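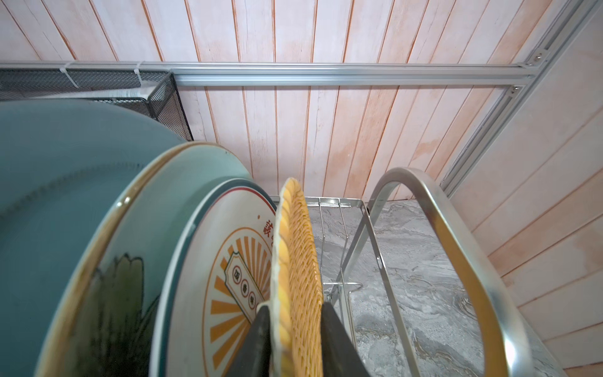

## Louça de serviço: nova organização da copa do edifício Drinus

Informa-se a comunidade de utilizadores do edifício Drinus que a copa do segundo piso passou a dispor de um conjunto permanente de louça de serviço, destinado às refeições partilhadas, às receções e às reuniões que se prolonguem para além do horário de almoço. O conjunto resulta da junção das peças que se encontravam dispersas pelos armários dos vários departamentos com as que foram entregues durante a recolha de agosto. No total, foram inventariadas 248 peças, das quais 121 são pratos.

A Direção de Serviços Gerais optou por não uniformizar a louça. Conservam-se, por isso, peças de proveniência e feitio muito diversos: pratos de cerâmica em tons de azul-esverdeado, pratos com motivos vegetais pintados, um prato branco com um sol cor de laranja e caracteres chineses, e ainda pratos entrançados, que servem de base ou para a apresentação de pão e fruta. A substituição integral por louça branca, proposta inicialmente pela empresa Brusen, foi analisada e não teve seguimento.

### Arrumação no escorredor

Os pratos lavados são colocados na vertical no escorredor de aço inoxidável, um por divisão, com a face decorada voltada para o mesmo lado. Os pratos maiores ficam numa das extremidades, para que não tapem os restantes. Pede-se que não sejam encaixados dois pratos no mesmo espaço, prática que esteve na origem de quatro peças lascadas no último ano.

O escorredor destina-se à secagem e ao uso corrente. Ao final do dia, a louça que não voltar a ser necessária deve ser transferida para o armário Skiveck, à esquerda da porta, onde as prateleiras se encontram identificadas por tipo de peça.

### Cuidados com as peças entrançadas

Os pratos entrançados não podem ir à máquina de lavar nem ficar de molho. A limpeza faz-se com um pano húmido e, quando necessário, com uma escova macia, seguindo o sentido do entrançado. Podem ser guardados ao lado da cerâmica desde que esta se encontre completamente seca. Não devem receber alimentos com molho ou gordura, salvo com uma folha de papel vegetal por baixo.

As peças de cerâmica com decoração pintada devem ser lavadas à mão, com esponja não abrasiva. As restantes podem ser lavadas na máquina, no programa curto.

### Requisição para eventos

Os departamentos que pretendam utilizar mais de uma dúzia de pratos devem preencher a folha de requisição disponível na receção, indicando a sala, a hora prevista de devolução e o nome de um responsável. Os pedidos são apreciados por Afiq Hutapea, dos Serviços Gerais, através da extensão 902. A louça deve regressar à copa lavada e no próprio dia. As requisições para a sala Kaczmarczyk incluem o empréstimo do carrinho de transporte, que deixa de ser pedido em separado.

As peças partidas ou lascadas devem ser entregues na receção e não deitadas no lixo da copa, para que o inventário possa ser corrigido. Não há lugar a qualquer pagamento por danos acidentais.

As presentes orientações entram em vigor em outubro de 2026 e encontram-se afixadas no interior da porta do armário. Os departamentos que ainda conservem louça de uso comum nos seus gabinetes podem entregá-la na receção, de preferência embrulhada em papel e com indicação do serviço de origem.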